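Friday, late

Kettle's on for the third time tonight and I still haven't drunk a cup while it was hot. I meant to write this up on the train, but the woman opposite had a cough and a crossword and I ended up doing half her clues in my head instead.

So, the kitchen saga. Still going. I've got marble on the brain at this point, dark marble with veins, dark marble without, and it's no closer to being decided.
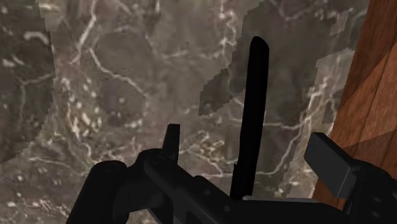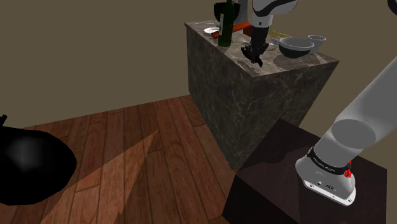

Anyway, enough of worktops, because what I really wanted to get down was the walk. I finally did the Sirbridge loop! All 11 miles of it, on my own, with a cheese roll and the wrong socks. I'd been putting it off since the spring (first the knee, then the rain, then I couldn't be bothered) and this morning I woke up at 6 with the light coming round the curtain and thought, right, go now or you'll be saying the same thing at Christmas.

The bus was nearly empty. I got off at the Motar garage, which has shut its little shop, so no chocolate, and went over the stile by the allotments. First mile is all mud and brambles. I picked a handful of blackberries that were well past it and ate them anyway. After that you come up on to the ridge and the whole valley opens out, and I just stood there like a lemon for ages with the wind going straight through my good coat.

I got lost once. The path splits behind the old Talebi mill and the signpost has been turned round, or it's fallen and been stuck back in badly, and I went down to the river when I should have gone up. Lovely river, mind. There was a heron on the weir and we had a long look at each other before it got fed up and flapped off. Then back up the hill, swearing a bit, past a field of very nosy bullocks who followed me the length of the fence.

Lunch was on a wall. The roll had gone flat in my bag but I'd have eaten the paper as well by then. The last stretch is on the road and pretty dull, so I sang, quietly, until a cyclist came up behind me and rang his bell — mortifying.

I'd promised myself tea and cake at Nusine at the end and they were just putting the chairs up, but the girl took pity and sold me the last slice of ginger cake to take away. Ate it at the bus stop with my fingers. 20 minutes' wait and I didn't mind a bit.

Blister on the left heel, size of a broad bean. Must buy proper socks. Must also ring the dentist, and find out what day the brown bin goes now it's October.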